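はめ合いのすきまと「入れやすさ」を調べる
課題研究報告書 3班

1.はじめに

丸い棒を丸い穴に入れる。小さいころに遊んだ型はめのおもちゃと同じことなのに、設計の授業で「はめ合い」を習ってから、私たちはこの単純な動作がおもしろくて仕方なくなりました。穴を大きくすればすっと入るけれど、がたつく。小さくすればぴったりするけれど、途中で引っかかる。では、人が「気持ちよく入った!」と感じるすきまはどのくらいなのでしょうか。班の全員が一度は夢中になったこの疑問を、そのまま研究テーマにしました。

2.準備

4月に文献を読むところから始めました。はめ合いには「すきまばめ」「中間ばめ」「しまりばめ」の区別があり、今回扱うのはすきまばめだけです。棒の直径は25 mmにそろえ、穴の直径だけを少しずつ変えた試験片を作りました。最初の試験片は穴のふちにバリが残り、どのすきまでも引っかかってしまいました。やすりがけの手順を決めて作り直したところ、結果が見違えるようにそろい、班で歓声が上がりました。

穴の入口に面取りをつけたものと、つけないものの両方を用意しています。記録には表計算ソフトを使い、試験片ごとにシートを分けました。シート名の付け方でもめたのも、今ではよい思い出です。

3.方法

協力してくれた生徒に棒を渡し、「急がず、いつもの力で入れてください」とだけ伝えました。棒を持ち上げてから底につくまでの時間をストップウォッチで測り、終わったあとに入れやすさを5段階で答えてもらいます。試験片の順番は毎回くじで決めました。慣れの影響をできるだけ減らすためです。集まった記録は全部で1242件、そのうち測り直しなどを除いたものを集計に使いました。

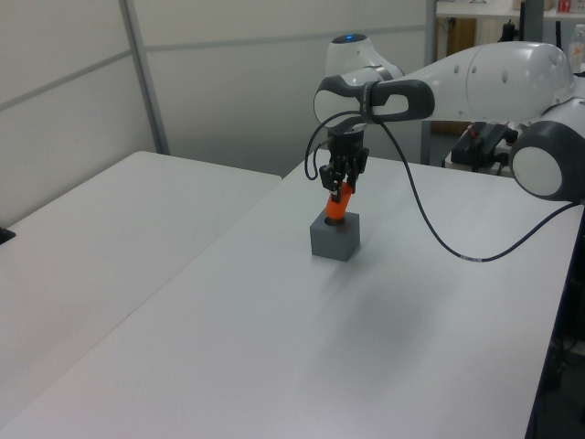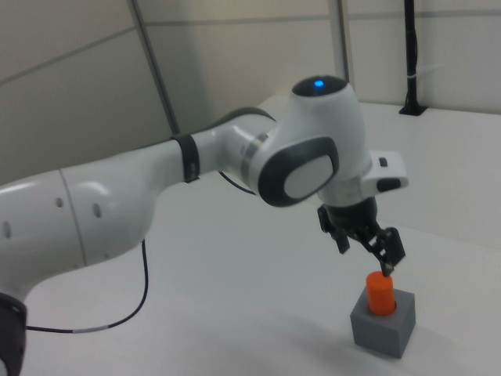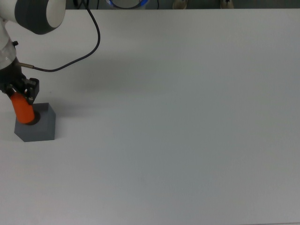 図1〜3 白いアームと白い作業台。図1ではオレンジ色の円柱が灰色のブロックの穴に少し傾いて入りかけている。

4.結果

いちばん驚いたのは、すきまと時間の関係がまっすぐな線にならなかったことです。すきまを広げていくと時間はぐんと短くなりますが、あるところから先はほとんど変わりません。ところが5段階の評価のほうは、広げすぎるとまた下がり始めました。「入ったけれど、ゆるくて不安」という感想がこのあたりに集中しています。速く入ることと気持ちよく入ることは別なのだとわかり、グラフを見ながら大いに盛り上がりました。

面取りの効果も予想以上でした。面取りなしの試験片では、引っかかりが221件記録されました。面取りありでは目に見えて少なく、しかも狭いすきまほど差がはっきり出ます。ほんの小さな斜面が棒の先を穴の中心へ導いてくれるわけで、身の回りのコネクタやペンのキャップを見る目がすっかり変わりました。

5.考察

引っかかりの多くは、棒が傾いたまま穴に入り、入口のふちと奥の壁の二か所で同時に当たるときに起こると考えられます。こうなると、上から強く押しても摩擦が増えるばかりで進みません。協力者の感想に「一度力を抜いたら入った」というものが多かったことも、この考え方でうまく説明できます。図を何枚も描いて力の向きを確かめているうちに、物理で習った摩擦角の話とつながったときは本当にうれしかったです。

一方で、持ち方の違いは十分に調べられませんでした。棒の上の方を持つ人と下の方を持つ人がいて、傾きの直しやすさが違うはずなのですが、記録欄を作っていなかったのが悔やまれます。

6.今後の課題

・持つ位置を決めて測り直す
・棒の先端にも面取りをつけて比べる
・材質を変えて摩擦の影響を見る
・目を閉じて入れた場合と比べる

とくに四つ目は、予備実験で試した全員が「手だけで穴を探すのが楽しい」と言っていたので、来年度の班にもぜひ挑戦してほしいと思います。試験片の図面と集計表は、実習室の棚「Rilleo」の箱に保管してあります。やすりは目の細かいほうを使ってください。

提出日 2018年11月22日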